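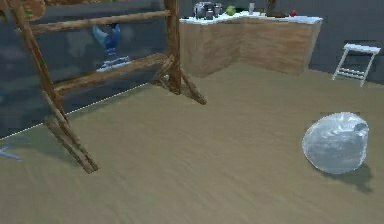
2024-12-14

Planner notes, Vasley branch, simulated apartment.

Picked up where the last entry stopped. The local planner was still clipping furniture legs on tight passes even though the global path cleared them on the map. Goal was to find out whether the error is in the map, the footprint, or the controller, and to stop guessing.

Setup: same apartment scene as before, base only, arm parked. Start pose in the open floor, goal pose by the counter. Physics step left alone. Controller at the default rate. I ran the sweep in batches of 100 with the seed logged per run. Gultell handles the launch and teardown, Skenditz records the cost layers and the velocity commands. Both are on the current main branch with no local patches. The one local change is in the Vasley config, where I turned off recovery behaviors so a stuck run stays stuck and shows up as stuck.

First batch, old settings. Most contacts were with the rustic wood rack, always at the feet and never at the uprights. That fits what we saw in the May logs, which I had put down to odometry drift. It can't be drift here. Localization was set to ground truth for the whole batch.

Dumped the obstacle layer for run 274 and overlaid the collision mesh. The layer has the posts in the right place where they cross the scan height. Lower down the legs spread away from the posts, and there is nothing in the layer for that. The planar scan reads one slice and the planner treats that slice as the whole obstacle. So the global path is clear of the slice and goes straight over the foot.

Things I tried, in order:

Inflation radius up. Contacts dropped but the passage toward the counter closed up, and the planner started returning no path for goals that are plainly reachable. Reverted.

Scan height down. Catches more of the foot, but grazing returns off the floor came in as obstacles when the base pitched under braking. Tried filtering those by incidence angle. The filter also threw out real returns from thin legs. Reverted.

Depth projection into the obstacle layer, with a height band from just above the floor to the top of the base. This is the one to keep. The legs appear at their full spread and the layer matches the mesh to within a cell. Cost is the extra update time, see below.
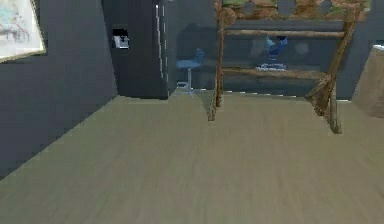 Second problem is free-space clearing, and it has been hiding behind the first. The depth projection marks cells well but clears them by raycasting, and the raycast assumes that anything between the sensor and the return is empty. With open structures that assumption goes wrong at the edges. From the view with the crossed legs to the right of the straight front one, some rays hit wood and the neighboring ones go through to the back wall. The rays that go through clear the cells that the others just marked. Over a few updates the legs flicker in and out of the layer, and if the planner samples on a bad update it cuts the corner.

The refrigerator never flickers. It is solid across the whole height band and every ray agrees. So for testing the clearing logic the refrigerator tells us nothing, and I have dropped it from the pass criteria.

Changed the clearing rule so a marked cell needs 7 consecutive clearing updates before it drops to free. Tried lower values first and still saw holes when the base was turning. Higher values leave ghosts behind moving obstacles, which doesn't matter in this scene with nothing moving, but it will matter in Bragança where there is foot traffic. I put the count in the config as a parameter so it can be set per site. Default stays at the old behavior until someone tests it with dynamic obstacles.

Segmentation check while I had the scene open. The blue object on the rack comes out of the perception node with an unstable boundary. In RGB it looks somewhat see-through, with the dark wall showing behind it, and the mask grows and shrinks between updates. No effect on navigation since it sits above the height band. It will be a problem for the grasping side. I noted it in their tracker with the seed and left the material alone, in case they want to reproduce it as is. The blue stool gives the same kind of weak edges against the wall. The base does come near that one, so I checked the depth channel separately. Depth is fine. The instability is only in the RGB masks and the obstacle layer doesn't read those.

Timing. With the depth projection on, the costmap update takes longer than the controller period on my machine, so the controller sometimes plans against the previous layer. At current speeds the base moves less than a cell in that time. I capped the forward velocity in the test config anyway. Downsampling the depth input before projection should get the update back under the period. Not done yet.

Re-ran the full batch with depth projection, the new clearing rule, original inflation radius, original scan height. 2 contacts in 100. Both are during in-place rotation beside the rack, and in both the translation had already finished cleanly. Looked at the footprint used for rotation checks and it is the circle approximation. The real base has corners outside that circle. The polygon footprint is in the config but the rotation check doesn't read it. That is a code bug, separate from everything above, and should get its own ticket and its own fix.

Did not get to the comparison against the sampling-based controller. No point running it until the rotation check is fixed, or both will show the same contacts.

Open items:

Fix rotation check to use the polygon footprint, then repeat the same seeds.
Downsample depth before projection and log update time again.
Try clearing counts with a moving obstacle in the scene.
Go back through the May logs for foot contacts that were filed under drift and relabel them.
Skenditz drops the last cost layer on teardown if the run ends in contact. Lost that layer on both failures. Add a flush before Gultell kills the process.

Configs and seeds are pushed to the Vasley branch. Bags are on the shared drive, not in the repo. Don't merge the recovery setting, it is off for this test only.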